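## 3.2 What goes in the basket first

I should admit that I came to this part of the study thinking it would be dull. Sorting pretend groceries into a wicker basket, how much could there be to say? Quite a lot, as I found out (and I'm still a little embarrassed by how long my notes got).

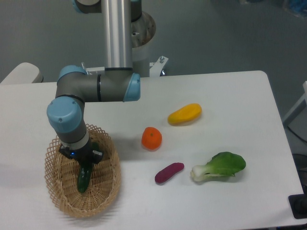

Marras wrote back on the first draft that the basket matters more than the food, and that I should stop treating it as a box with nicer sides. Fair enough! A box has corners you can push things into. An oval basket with a rim that flares out invites you to lean the long pieces against the side, and then everything that comes after has to fit around them.

**Figure 1.** A green, cucumber-shaped piece over the oval wicker basket. More artificial produce, including a yellow mango-like fruit, is spread out to the right on the white table.

We used artificial produce throughout the Grernasside sessions. Real cucumbers bruise and go soft, and I wanted the February pieces to be the same shape as the ones we started with. The price you pay is that plastic fruit doesn't squash, so a packer who would be gentle with a ripe mango at home may just drop ours in. I've tried to keep that in mind when reading the results.

Across the Prasska set we logged 3062 placements over 200 basket fills. In 97 of those fills, a long piece went in before anything round. That's a bit under half, and I had expected far more, given how many packing guides tell you to lay the long things down early. The other fills started round and often ended with something long lying across the top, which looks lovely and rolls off the moment you pick up the handle on a basket that has one.

I also changed my mind about standing pieces upright. Lowered in on its end, a cucumber takes up hardly any floor, but it needs neighbors to hold it, and an empty basket has none. Whether it stays put depends on what goes in over the next 2 placements, so those are the ones I look at in Section 3.3.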